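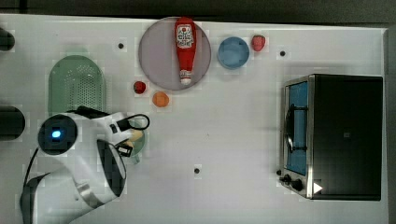 A reader of last year's notice wrote in to ask why a lab would hire somebody just to make a shopping list. The answer was that the list took four people most of a spring, and the second arm still arrived without its mounting plate.

Equipment Planner, Tabletop Manipulation (part-time, fixed term)
MacBrayne Robotics Lab, Sudport site

The lab is moving from one workstation to several, and we need a person to plan what gets bought, when, and out of which budget line. The post runs for 13 months, with a start date in September. Hours are 20 a week, mostly on site. Some trips to our Skellness store will be needed, and mileage is paid.

What you will do

Keep the equipment plan for the kitchen task stations. Each station has an arm, a gripper, a table, cameras, cabling and a set of toy kitchen items. You will get quotes, check lead times, and tell the station leads what they can have this quarter and what has to wait.

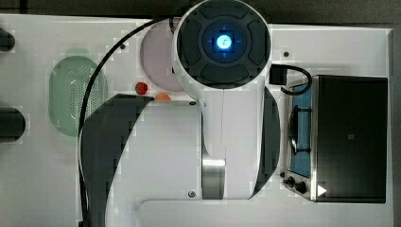 Do I need to be able to program a robot? The people on the stations do that, and you will need to read a spec sheet and know when two parts won't fit together.

You will also take over the spares budget, now $3,549 per station for the year. It covers cables, fingers, fasteners and replacement props. Two stations overspent last year, mainly on cables, and we would like a better forecast before the next round of orders goes out. Arms and controllers come out of capital and need three quotes. Anything under the purchasing card limit can be ordered the same day.

Small items are part of the job too. Plates, bowls, colanders and play food have to match from one station to the next, and product lines get dropped without notice. You will decide how many sets to hold in Skellness and when to reorder. 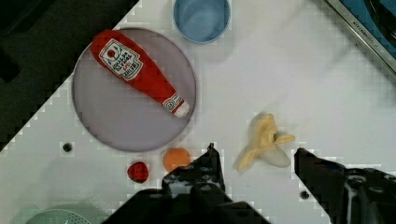
Photo: MacBrayne Robotics Lab, Sudport

What we are looking for

At least two years of purchasing, lab management or shop floor planning. You should be comfortable with spreadsheets and with calling a supplier who has stopped answering email. Experience with import paperwork is useful. A degree is not required.

You will report to the operations manager and share an office in the Busham building, second floor, with elevator access.
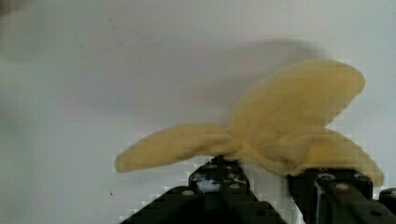
How to apply

Send a resume and one page on a purchase you planned, including what it cost against what you expected. Use the form on the Sudport jobs page and pick "Equipment Planner" from the menu. Applications close at 6 p.m. on the last day of July. Interviews will be held in Busham and take 45 minutes, plus a short exercise with a sample budget.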